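We use cookies to remember your region and language settings. Accept | Manage preferences

4. Setting up the tabletop bin

The Nadura is a small lidded bin for use on a table or bench. It is light in colour and will show marks, so wash your hands before fitting it.

4.1 Positioning

1. Clear the tabletop and wipe it with a damp cloth. Allow it to dry fully before applying any tape.
2. Place the bin at least 12 cm from the table edge, with the small label at the base facing the user.
3. Check that the lid can swing fully back and stand upright without touching the wall.
4. Apply masking tape to the tabletop at the left, right and front of the base. Press each strip firmly against the bin and the table.

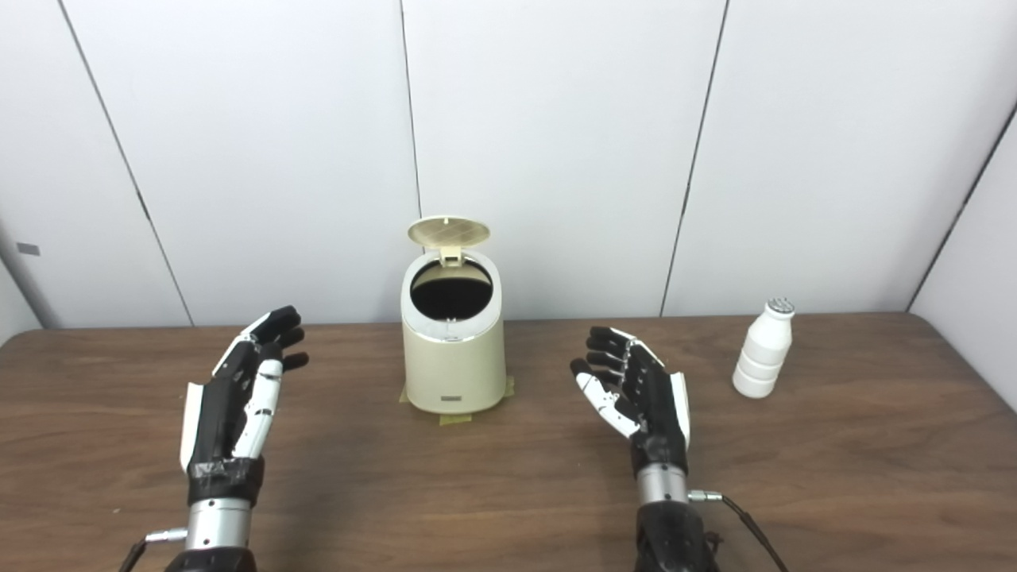 5. Push the bin gently from each side. If it moves, lift the tape, wipe the surface again and apply new strips.

NOTE: Masking tape is a temporary fixing. Replace it every 6 weeks. On a wooden table, test one strip in a hidden spot first, as some finishes will lift.

CAUTION: Do not use permanent adhesive on the base. Damage caused by adhesive is not covered by the Burkow warranty.

4.2 Reaching into the bin

1. Open the lid until it stays back without support.
2. Keep bottles and other loose items to one side of the bin, clear of the lid.
3. Reach in over the rim from above. Do not lean on the rim or pull it sideways.
4. Lift items straight up. If an item catches, lower it, turn it and try again.

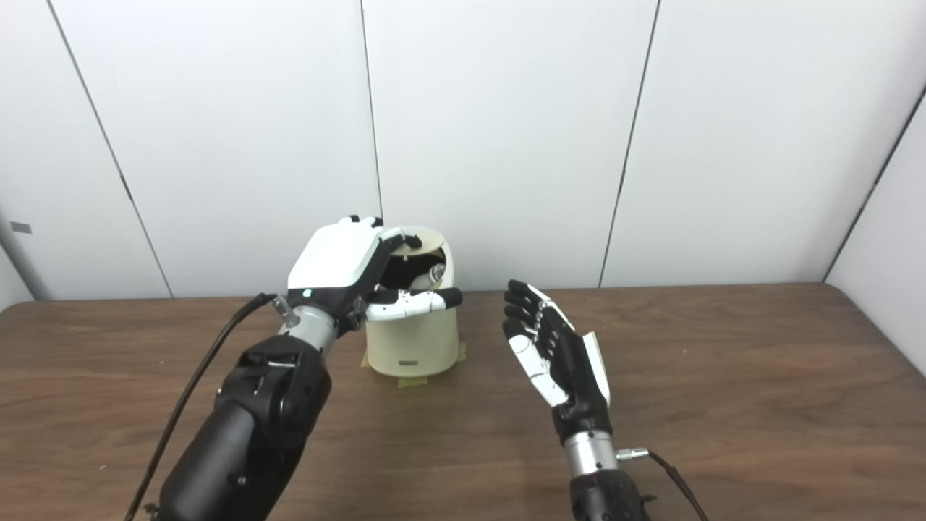 4.3 Cleaning

1. Empty the bin. Peel the tape back slowly, at a low angle to the tabletop.
2. Wipe the body and the underside of the lid with warm water and mild dish soap. Use a soft brush on the grid pattern.
3. Dry the hinge before closing the lid.

CAUTION: Do not use bleach or scouring pads. Do not put the bin in the dishwasher.

Replacement lids: quote part number 2783.
Section revised 18/02/2018, J. Zelenák.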